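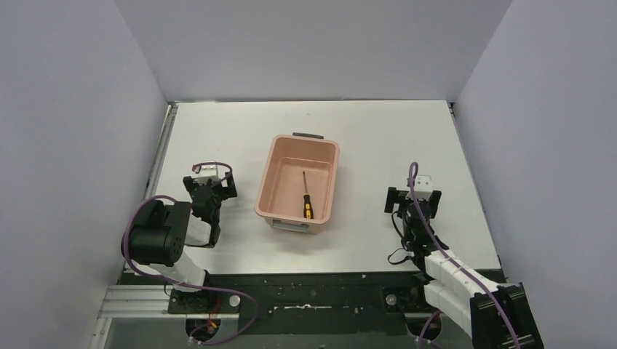
## Sorting a tool drawer with one bin per job

I have never trusted storage systems. Most of them sell you 57 little compartments and leave you hunting through every one for a screwdriver. So when Shakuntala Khurana told me to give each job its own bin, I took it for another way to spend money on plastic. Half of it works. This is the half I kept.

### What you need

- A clear table, wiped down
- A plastic bin with a handle at each end (mine is pink, any colour will do)
- The contents of one drawer - just one

### Steps

1. Put the bin in the middle of the table with a handle facing you.
2. Pick the tool you reach for most and lay it in on its own. For me that's the screwdriver with the yellow and black handle.
3. Lay it lengthways, handle towards you, shaft pointing away. Khurana says this saves time. I doubt it saves much, but you do stop grabbing the wrong end.
4. Add only what the same job needs. Fixing loose cupboard hinges might call for a second screwdriver and a few spare screws in a lidded tub. It doesn't call for a hammer.
5. Lift the bin by both handles and tilt it slightly. If things slide about and pile up at one end, take something out.
6. Put it back on the shelf and live with it until October before buying another.

### Do you need labels?

Hemant Chauhan labels everything and swears by it. With open bins I can't see the point, as you can look inside. If yours go on a high shelf, write the job on a bit of masking tape and stick it to the front.

Skip foam inserts too. They fit the tools you own today and get in the way of the next one you buy.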